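5.3 Phantom grasps on a bare table

The failure that cost us the most time involved no object at all. During the May trials the arm was asked to clear small items from a table and drop them in a tray, then stop once the table was clear. It managed the clearing well enough. Stopping was another matter. On 19 runs the policy carried on after the last item had gone into the tray, lowered the gripper to the tabletop, closed it on air, lifted, travelled to the tray and released the air with great care. The log recorded each of these as a successful pick.

We first blamed the fingers. The Shimada gripper reports finger position and motor current, and a grasp was scored as held whenever the current passed a threshold on closing. Fingers that meet each other also draw current. The threshold had been set on the old smooth pads, and the ridged ones we changed to before the trials bite together harder. Raising it fixed the scoring. It did nothing for the behaviour, and the arm went on tidying, now with an accurate record of its failures.

The second suspect was Delia, our detection module, which proposes grasp points from the wrist view. Delia was trained on 3,000 labelled views, and every one of them contained at least one object. We had left out the bare table on the grounds that there was nothing there to label. Faced with a plain surface, the module still returned its best candidate, and the planner had no rule for declining it. The candidates tended to land on crumb-sized specks or on gradual changes in shade across the tabletop. Figure 7 gives a wrist view of the kind that causes trouble: both fingers open, nothing between them, and a few dark specks on the white surface. 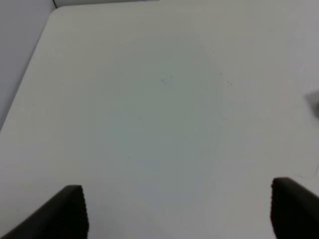 Figure 7. Wrist view with the gripper open over the tabletop. The specks and the cooler grey-green tone towards the middle are the sort of detail Delia scores as graspable.

5.4 Changes made and what remains

Two changes went in on a Friday afternoon, against the usual advice. Delia was retrained with 37 bare-table views added, and the planner now rejects any candidate scoring below a fixed floor. A third rule limits the arm to 2 failed closings in a row, after which it parks and waits for the operator. Phantom grasps did not recur in the repeat runs, although the arm did leave a white bottle cap behind, having apparently learned some humility.

There is also a safety side. A closing gripper pressed against a hard surface loads the wrist, and the Metau controller did not treat this as a collision because the force built up slowly. We have lowered the downward force limit for the final approach. Operators had also begun reaching in to lift the tray away while the arm was making its extra trips, reasoning that the job was plainly done. The arm had a different view, and the tray now stays put until it has parked.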